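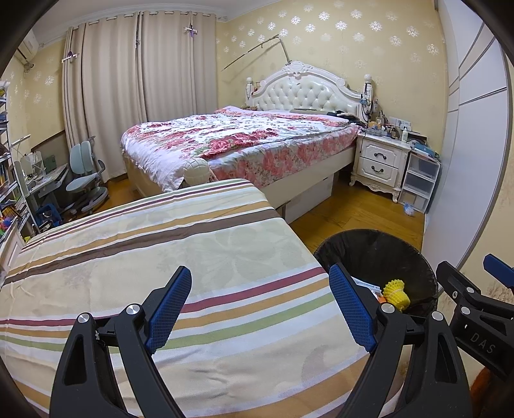
Keep the mattress and never mind the rest, one reader in Orside wrote to us when we asked how people were getting on with clearing out their spare bedrooms, adding that a bed frame can be had any week of the year but a mattress that suits your back is a thing to hang on to. Plenty of others disagreed, and warmly too, and the letters have kept coming ever since the fall bedroom drive opened in Nurkitdale in September.

The drive, for anyone who has missed the posters in the library window, is a simple enough idea. Households in Nurkitdale, Bratelen and Orside go through one bedroom, just the one, and set aside whatever is not being slept on, sat on or worn. Anything clean and sound can be brought to the Majali hall, where it is sorted and passed along to families setting up a first home or starting over in a new one. There is no charge at either end, and you are welcome to stay for coffee while your things are being unloaded (the coffee is good, and there is usually cake if you come before noon).

As of 8 Nov 2024 the hall has taken in beds, nightstands, lamps, curtains by the armful and more quilts than anyone had shelf space for. The flowered ones go fastest. A quilt with roses or some other pink and red print hardly touches the table before somebody has it over an arm, while the plain navy and gray ones wait their turn. Headboards have been slower to move, especially the big carved kind, which are lovely to look at and an awful business to get up a narrow staircase. If you are giving one, please tape the bolts in a bag to the back of it. Several have come in with no bolts at all, and matching them up again takes most of an evening.

Mattresses are the question we hear most about, so it is worth setting out the rules once more. The hall will accept a mattress if the cover is whole and free of stains and the thing has been stored flat indoors. Bring it bare, with the sheets and pads off, so that the people at the door can have a proper look at both sides. Stripes, leaves, flowers, whatever the fabric happens to be, it makes no difference! Once it is under a fitted sheet it is simply somewhere warm to sleep. What they can't take is anything that has spent a winter in a garage or a shed, and they would be grateful if you didn't leave one leaning on the wall outside after closing.

Small furniture is badly wanted. Nightstands with drawers that still run, clear plastic drawer units, and wardrobes that can be taken apart are all on the list, and so are wastebaskets, which people tend to forget when they are furnishing a room from nothing. Do empty the drawers first. The hall has a box of things found in them, reading glasses and hair clips and a good many batteries, and it would dearly like the box to get smaller.

For those of you still in the thick of it at home, the Bratelen group sent along the way they have been working, and it sounds pleasant enough that we pass it on. They begin with the top of the nightstand. Old medicine goes in one bag for the pharmacy, papers go in a folder to be read later at the kitchen table, and whatever belongs in the bathroom gets walked there right away. After that they do the floor, including under the bed, where the cardboard boxes live. The wardrobe is left for a second day, and nobody is to open it on the first, however tempting it may be. Curtains come down last, and the ornaments and clips should be taken off before they go in the wash.

Collection by van is available for anything too heavy to carry. There are 12 places left on the Orside run and 6 on the one through Bratelen, and both will be filled in the order that people sign up at the desk. The van can manage a double bed if it has been taken apart beforehand. It can't manage pianos, and the drivers have asked us to say so again.

The town has set aside $3,000 for the winter, most of it for fuel and for new pillows, which are always bought fresh. The hall can hold 40 beds at a time, packed upright, and is getting close to that now, so if you know a family that could use one, please send them over with a tape measure and the size of the room written down.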